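Open day at the Prellis animal clinic

We drove over to Prellis in September for the clinic's open day. It runs once a year and is free, though there is a box at the door for the spay and neuter fund. Doors opened at 10 and we were there shortly after.

Glenys Harawira, the head nurse, took our group through first. The clinic has 3,184 animals on its books, and 2,289 of those are dogs. The rest are mostly cats, with rabbits and a few ferrets. She showed us the kennels, the x-ray room and the small lab where they check blood and stool samples. Most worm tests are read on site the same morning. Anything harder goes by courier to the lab in Stubbs.

Dogs and cats now have separate waiting rooms. The cat side has shelves so carriers can be kept up off the floor, and the door between the two stays shut.
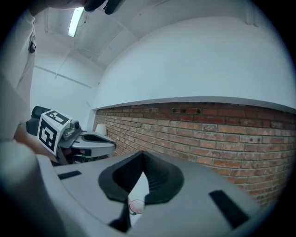

At 11:30 Saskia Tomoana gave a talk on dental care. She is one of the 4 vets there and does most of the tooth work. A full cleaning is done under anesthetic, and the dog should have no food after 10 the night before. Water is fine. She said small breeds need checking earlier than most owners think, and that bad breath is worth a visit. Someone asked about bones and she advised against cooked ones of any kind.

The clinic can hold up to 900 doses of vaccine in its main fridge. The temperature is written down twice a day on a sheet taped to the door.

Parking was tight. The lot behind the building filled early, so we left the car on Trurkeseck Road and walked back. Dogs were allowed in on a leash with proof of shots. Coffee was a dollar. The tours finished at 2, and the nail trims went on until 3.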